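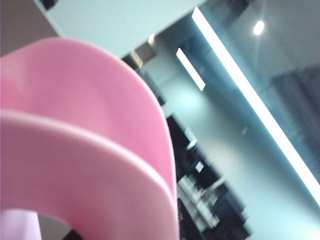

Skurnia's rock lab opens its doors once a year, and I finally made it in September! Eskil Haugen led our group down to the core store, where 343 boxes of drill core from the Sæther ridge are racked by depth. I kept picking out a dusty rose band in the granite, paler along the edges where the lamp caught it and deeper in the shade, just like those two curved pink fingers.

Then came the furnace – set to 1,060 degrees, with a bead of basalt glowing inside. Nermin Öztürkmen let us handle cooled samples for 20 minutes and answered every question, even mine on feldspar. Go if you can. The bus from Hinville takes you to the gate.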